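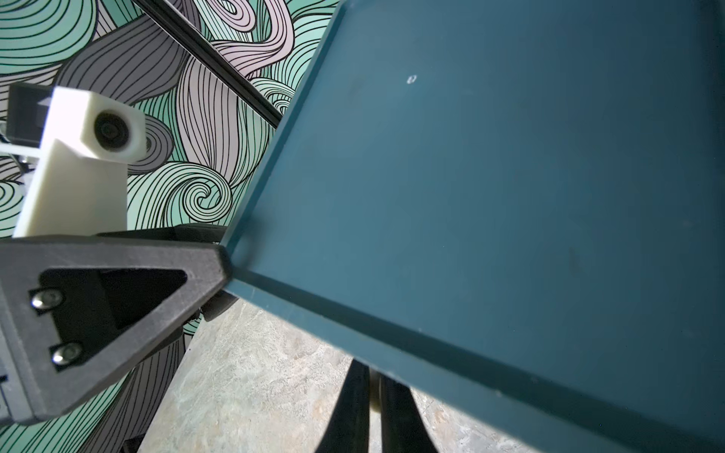
Tray 5, bottom left corner. Mark on the floor of the tray near the top, smudges and scratches as found.

Feb 9, 2022. Bench notes, trays.

Dirceu wants the whole lot of teal trays passed as fit for the Folline parts by the end of the month. I'm not convinced, and I'd like to have written down why before we order more of them.

The claim from Ilmont is that the floor is flat, the rim is the same height all the way round and the surface "does not hold marks". The last one I don't believe at all. Tray 5 has smudges over a good part of its floor, fine scratches, and a dark faint streak that I can't put a name to. It could be something rubbed off a part, or it could be in the surface. There is also the small pale circle. I have it down as a scuff. Lindiwe says hole. We should settle that before either of us writes it on the sheet, so for now it goes in as "pale mark, small, round".

Dust: they look dusty even when they've been wiped, and I think a good half of that is just the matt finish. I wiped tray 7 with a damp cloth, let it dry, and it looked the same to me. Lindiwe thought it looked better. She had done the wiping on the one before, so I don't count either opinion for much. If we want to know, somebody has to wipe one half of a tray and leave the other, then ask a third person which is which.

Corners. This is the part I was asked to look at. The rounded corner is supposed to make small parts easier to get out, as they don't wedge the way they did in the old square boxes. Fine, I can see the sense in it. But I tried it by hand with the short pins and they still collect along the foot of the rim, just spread out a bit more. Washers were no trouble, but washers were never any trouble. I would not put "solves the corner problem" in the note to Rirkthorpe, whatever the Motaung people have told them.

Flatness. Put the steel rule across tray 5 both ways and along one diagonal. Couldn't get a feeler under it in the middle. There was a touch of light at one end of the diagonal, but I've had that rule since the old workshop and trust it about as far as I trust the bench. Must borrow the good one. Until then: "no obvious bow", and I mean that as weakly as it reads.

Load. Supplier's sheet says 600 g spread evenly with no sag. Nobody here spreads anything evenly. I tipped a bag of mixed fixings in one end and left it over lunch, and saw nothing move. One lunch isn't a test. The heap should sit there for a week at least, and somewhere warmer than this room, or we'll find out in August instead.

Cost, as it'll come up: the quote is 3,965 for the full set, delivery on top. For that I'd want to know that the marks stay on the surface and don't get deeper. Dirceu's answer is that a scratched tray still holds parts. True, but we bought this colour so that pale parts would show up against it, and a floor full of pale scuffs rather spoils the idea.

To do
- Magnifier on the pale mark in tray 5, both of us looking, write down one answer
- White cloth on the dark streak, see if anything comes off
- Half-wiped tray, ask Dirceu which half
- Good straight edge, repeat both ways and both diagonals
- Loaded end test, one week, tray 7
- Ask Ilmont what they mean by "marks"

Added later: Lindiwe has read this and says I'm being hard on a tray. Possibly. She has also put her initials against the straight edge job, so that one is hers.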